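Search this site Go
Reading time: 2 min

Elludlow Robotics Club - Cell Check, Tillholm Project
Simulation stage, before any run on the real arm
Checked by: Sun-ja Ra
Date: February 5, 2024

Go through every line. Write a comment even if the line passes.
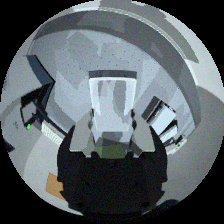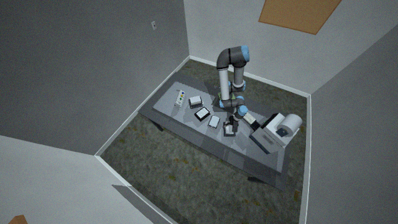
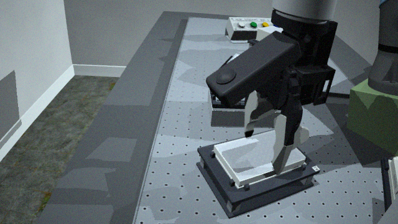 Simulated cell, three views: gripper, whole table, tray fixture.

1. Table and floor
Table model matches the drawing - PASS. Legs are where we want them. Carpet stays for now, but the real lab has tile, so change it before April.

2. Arm mounting
Base near the back edge - PASS. Joint limits copied from last term's file. Two joints had the old values and I fixed them.

3. Gripper
Fingers close evenly - PASS. Mesh for the black body is heavy and slows the viewer. Cheon team has a lighter one, ask them for it.

4. Tray and fixture
Tray held by dark clips - PASS. Right finger comes down close to the front rim in the third view. Raise the approach height and run it again.
Part number on the fixture drawing is 3038. The parts list says 3000. Correct the list.

5. Control box
Buttons on the box by color - PASS. Printed marks are too blurred to read in the third view. Replace the texture.
Stop input tested from the keyboard only - OPEN. It has to be tested from the button too.

6. Speed
Limit set to 200 mm per second - PASS. Do not raise it without asking me.

7. Log files
Run 688 saved to the Skutside folder - PASS. Camera settings were not saved with it - OPEN.

8. People
Two students at the desk for every run, one on the stop key. Not checked today, I was working alone.

Result: not cleared for the real arm. Items 4, 5, 7 and 8 need another look. Put your initials next to anything you fix and leave my comment in place.

S. Ra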